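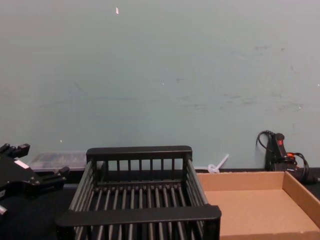 I got to the Kornham gym way too early, so I had coffee on the steps and watched the owner wrestle with the front door. She's been teaching kickboxing for 43 years (her number, and she said it twice) and she still opens up herself every morning at six.

I wanted to talk to her about kicks. Mainly low kicks, because mine are terrible! "Everybody's are," she told me. "You want to hurt something, so you swing. Put your hip in it and quit looking at my knee."

She learned at the old Karilero club, back when a class meant 1000 skips of the rope and then 1000 kicks, split between both legs. Did she really do all of them? "Almost all," she said, and laughed so hard she had to put her cup down. "My teacher lost count somewhere after lunch, and I wasn't going to help him."

These days she asks beginners for 50 a side, slow, with a hand on the wall if they need it.
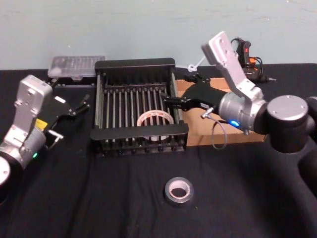

Black tabletop, pale blue-grey wall.

We got onto sparring, and I asked if she misses competing. She fought in Sorcombe for years and lost her last bout there on points. "I was mad until February," she said. "Then I watched the tape and I'd dropped my right hand every single round. So, fine, she won."

I also asked about the Ocampo guard, that high, tight one half the gyms seem to be teaching now. She likes it for short fighters and can't stand it for anyone with long arms. "You've got reach, use it! Why are you hiding behind your own elbows?"

Then she made me get up and throw some kicks on the heavy bag, in my jeans. I got one decent one in. She said "again," and went to answer the phone.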